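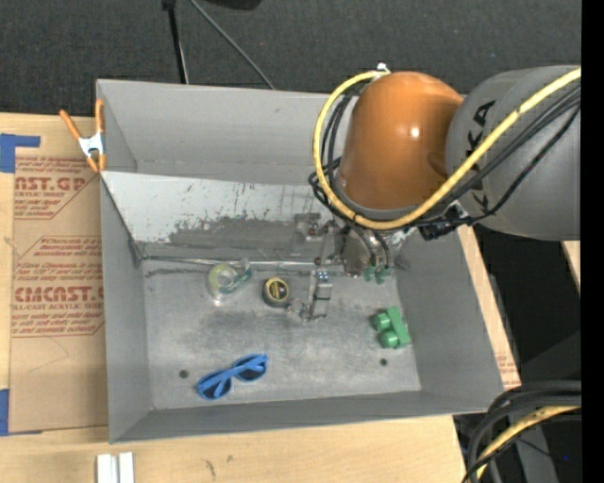
Speaker notes - Mixed-bin picking at Filtside: what changed on the floor
Golnar Nikzad, process engineering
Slot: 30 minutes including questions

Slide 1 - Opening
Say who I am and which line I run. The talk covers the returns hall only. Outbound is a separate project and I won't take questions on it.
The returns hall handles 1,112 items on a normal shift. Before the cell, every one was picked out of a bin by hand, identified, and put on the belt.

Slide 2 - The task
Returns arrive mixed. Sunglasses, tape dispensers, small rolls, odd-shaped blocks, all in one metal bin. No two bins are alike.
Clear plastic is the hard case. The camera sees the bin floor through it. Scuffed metal makes this worse, as scratches get read as object edges.
Dark lenses are second. Depth data drops out over them.
Go slowly here. The audience from Bandara works with cartons and will not have met this problem.

Slide 3 - What the operators did before
One person per bin station, 5 stations. Pick, turn, read label, place. Rotation every two hours.
Complaints on record: wrist strain, reaching over the bin wall, noise of metal bins.
Skill that was never written down: experienced pickers sorted by how an item felt before they looked at the label. We found this out in the interviews, after the cell had been specified.

Slide 4 - What they do now
The arm picks. Operators clear refused items, swap bins and check grip settings.
Refused items go to a side tray - 153 on the last shift I logged in May. Most were transparent or lying flat against a wall.
The work is lighter on the wrists. It is also more interrupted. Operators told us they dislike waiting for a fault more than they disliked picking. Pause after this point.

Slide 5 - Training
Zikus supplied the standard course. It covers starting, stopping and fault codes. It does not cover judging whether a grasp was poor or the item was simply awkward.
We added a half shift at the bench with a bin, a handful of loose items and the arm at low speed. Operators place the items themselves and predict which will be refused.
Their predictions are now used to choose test items. Credit the evening crew by name if they are in the room.

Slide 6 - Jobs and pay
Expect the question. No layoffs in returns. Two people moved to inspection at Estton at their own request.
The pay grade for the new role took four months to settle. It should have been agreed before installation. Say this plainly.

Slide 7 - Open items
Cable routing on the arm: check for snagging at full reach.
Bin wear: the floor finish changes over time and the vision settings drift with it. No fixed interval yet for retuning.
Side tray height: still too low for the taller operators.

If time is short, drop slide 5 and go from 4 to 6.
Handout has the fault code table. Leave copies by the door.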